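Slow Evenings and the Marmalade Question

I have been meaning to write about my grandmother's recipe box for ages, and this August, with the rain coming down sideways and the allotment a lost cause, I finally sat down with it. There are 65 cards in there (I did count, over two pots of tea), and I'd say half of them are for marmalade, or something that calls itself marmalade, including one made with carrots!

She got several from Benedikt Sperling, who had the flat downstairs and worked at Frerichs, the grocer's on the corner, and you can tell his cards straight away from the enormous looping capitals. His method is to soak the peel overnight and then simmer it for as long as it takes, which is a lovely instruction and no help at all when you have to be up at seven.

Most of my evenings now go like this: kettle on, radio low, a card or two copied out at the table in my best handwriting before my wrist gives up. The table has its streaks and smudges and I've grown fond of every one of them.

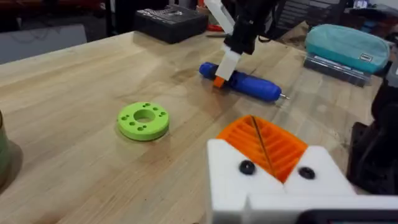
What I'm trying next

The carrot one, obviously. It wants 8 lemons, which seems a great many, and a spoonful of ginger that somebody has crossed out and then written back in. I suspect my grandmother did the crossing out, as she never could stand ginger, and I rather like the thought of the two of them arguing over it on the stairs. I'll put the ginger in and let you know how I get on.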